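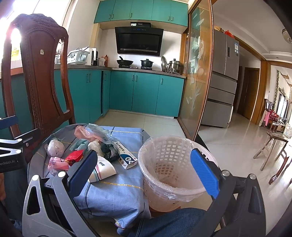 How Much Does a Robot Helper Cost? (More Than the Sticker Says)

Suppose you want a robot that picks up trash. You have thought about it carefully, mostly while being told to pick up trash yourself. You find one on the internet, you look at the price, and you go to a grown-up with your best smile.

The grown-up says, "And what else does it need?"

This is an annoying question. It is also the one that people who buy robots for a living ask all day long, so let's see how they do it.

Start with the job

Abelardo Paucar plans equipment for the town of Villanueva. When a school or a library there wants a machine, he has to work out what it will cost before anybody is allowed to get excited. The first thing he writes down is the job, in one plain sentence. His sentence for the library was "Put small trash in a waste basket."

That sounds easy. You could do it while eating a sandwich. But look at what small trash can be: a crumpled plastic bag, a wad of tissue, a red snack wrapper, a medicine box. A box has flat sides and corners, so two fingers can pinch it without much fuss. A plastic bag has no real shape at all. Squeeze it here and it pops out over there. A see-through bag is worse, because a robot's camera may look straight at it and see whatever is behind it.

So before he looks at a single price, Abelardo makes a list of things the robot will have to hold. Soft things, stiff things, thin things, things you can see through. A robot that can only lift boxes will be cheaper, and you will still be the one picking up the tissues.

The parts of the price

The robot Abelardo liked was a small one called the Niner, sold by a company called Wotalex. The Niner cost 2072 dollars. That bought one arm and the box it plugs into.

It did not buy fingers.

Robot fingers are usually called a gripper, and a gripper often has a price of its own. The one he wanted was 486 dollars. It had two fingers with soft pads on the inside, which help it hold on without crushing things. Pads wear down the way sneakers do, so he also needed spares. He put down 8 pairs, then had to find out what a pair cost, then went for a walk.

Let's add up what we have so far:

Arm: 2072 dollars
Gripper: 486 dollars
Total: 2558 dollars

And that is before the pads, the table to bolt it to, the delivery, and the waste basket. (The basket is the cheap part. Enjoy it.) Don't forget the bags that line the basket, either. A robot can fill them, but somebody has to keep buying them.

The part you can't put in a box

Robots have to be taught. One way to do it is for a person to hold a gripper in their hand and do the job with it, over and over, while a camera keeps a record. The robot's computer can then study those tries and learn what a good grab looks like.

This means a person sits with a pile of wrappers, puts them in the basket, takes them out again, and puts them in again. If your parents ever complain that you make more mess than you clean up, you may tell them you are collecting data.

Teaching takes time, and people's time goes in the budget like everything else. Abelardo guessed it would take about three weeks. He wrote down a bit more than that, having met computers before.

It matters where the teaching is done, too. A kitchen with shiny floors and a bright window looks very different to a camera than a dim library corner does. If the robot will work in both, plan to teach it in both.

Renting, sharing, waiting

Once you know the whole price, you can still decide not to pay it. The next town over, Totevdale, wanted the same arm. So the two towns talked about buying one together and passing it back and forth. Sharing halves the cost of the arm, though you then need a sturdy crate, a van, and a calendar that everyone agrees to read.

You can also rent. Renting is good when you aren't sure the robot will be any use, and bad when you forget to send it back.

Or you can wait. Abelardo's budget had to be finished in May, and when May came he marked the robot "next year" and asked for the spare table now. The library people were disappointed. They did like the table.

Try it yourself

Pick a chore you would like a robot to do. Write the job in one sentence. Then list the things it would have to pick up, and put a star beside the 3 hardest ones. Go and ask a grown-up what they think each part might cost: arm, fingers, spares, table, teaching.

Then work out how many weeks of your allowance that comes to. You may want to sit down for this bit. Bring a calculator, and if there's a wrapper on the floor on your way over, well.

Words to know

Budget: a plan for what you will spend, written before you spend it.

Gripper: the part of a robot that grabs things.

Spares: extra parts you keep for when the first ones wear out.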